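Archive – Threads – Previous – Next – Reply – Search

August, 9:40 pm
Nouhaila Benkirane

Amr, I read your note twice and I'm still not sold. Quoting the part I mean:

> The Drimix cubes are the best thing we've bought for sorting games.
> The yellow ones especially. They show up on any surface, they don't
> slide, and you can put one down and find it again from across the
> room. I say we order the 600 pack before Clinder puts the price up.
> – Amr Slaoui

"Any surface" is a big claim. I'll give you the yellow. On a dull gray-mauve top like this one it does jump out at you, and the corners are rounded off the way the seller promised.

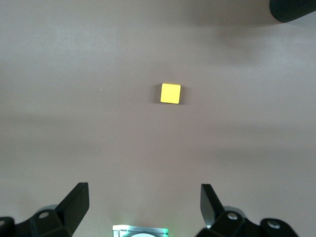 Yellow block, seen from overhead. The pale specks to its left are on the table.

But that's close up, where anything bright would look good. It also says nothing about sliding. A cube sitting still is a cube sitting still, and I'd want to see it on a tilted tray before I believed the catalog. The Werkau blocks we had before were supposed to stay put too, and I spent half of one evening fishing them out from behind the radiator.

What I care about more is how small they are once you step back. Brown kraft paper is what most of us put down, and we put down a lot of it. There the color has less to fight against than on a patterned cloth, so it's a kind test, and the cube is still a pretty small thing on a big table. 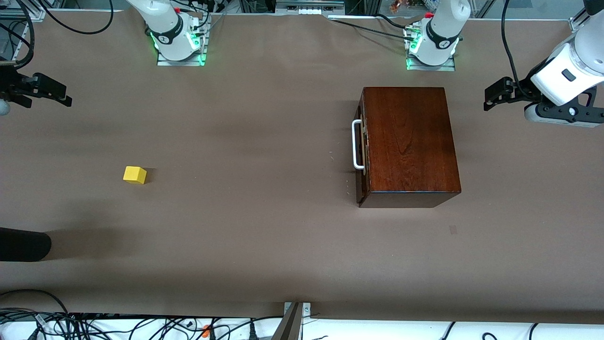
Yellow cube on kraft paper, toward the left side.

Yes, I can find it. I'm also looking for it. Someone playing a sorting game with a pile of other stuff in the way may not be so lucky, and I haven't seen anyone try yellow on the cream felt from Grabowska, where I'd bet on trouble.

Then there's the money. 723 for the big pack, before shipping, when the 148 pack would do for everything on our list. If the small pack holds up we can order more. Prices at Clinder have been "about to go up" for as long as I've been on this list.

So I'm a no on the 600 for now. Does anyone have the older cubes and the Drimix ones both? I'd like the edge lengths, measured with a ruler please – the listing gives two different sizes.

Nouhaila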